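In praise of the dented tin

My aunt had a baking tray older than I was. It had gone the colour of strong tea, one corner had lifted, and it made a bang in the oven at ten minutes past whatever time you put it in. When she died, three of us wanted it. There was also a car, and the car went to a man from the garage without a word said.

I have been thinking about that tray because my kettle has been recalled by fashion. There is nothing wrong with it. It boils water. But it has a scratch down one side, and a visitor last Monday looked at it with real concern and told me that Honkanen were doing a lovely one in oat. I had thought oat was a breakfast.

We have become very odd about marks. People put a cover on the phone and a film on the cover. They buy a kitchen table for the grain of the wood and then lay a cloth over it until they move house. My neighbour Tiina Partanen kept the plastic on her dining chairs for so long that her children grew up believing that was how chairs felt, and when she took it off they complained.

The shops know all this, of course. You can now buy things that come worn already. Rultura will sell you a chopping board with somebody else's knife cuts in it for 60 pounds, and the same board with no cuts for less. So we will pay extra for damage, provided we had no part in it and missed all the dinners.

Go anywhere that things are used for a living and the fuss disappears. Cooks' pans, school desks, the step outside a pub, the inside of any builder's van. No one apologises for the state of them. A scuff on a metal wall is left where it is, and the day carries on. 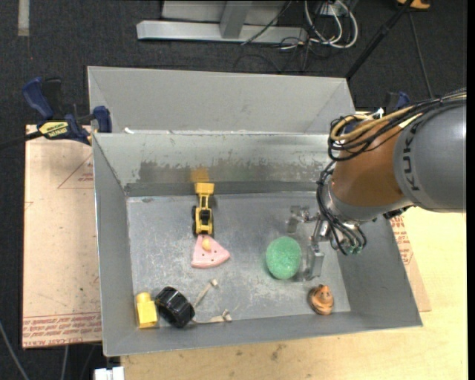
The trouble with keeping things nice

I tried it the other way for a while. I bought a pale sofa. For two years I sat on it like a guest, drank my tea in the kitchen, and spoke sharply to a friend about blackcurrants. Then I dropped a whole fried egg on it myself, alone, on a quiet evening in August. I have been lying on that sofa ever since and it is very comfortable.

Aino Räsänen, who mends furniture and has strong opinions about varnish, tells me half her customers want their marks taken out and ring up later to ask where they went. One man missed a ring left by a mug. She offered to put it back and he thought about it for longer than she had expected.

I'm keeping the kettle. The tray went to my cousin, who uses it for seedlings, and I am trying to be decent about that.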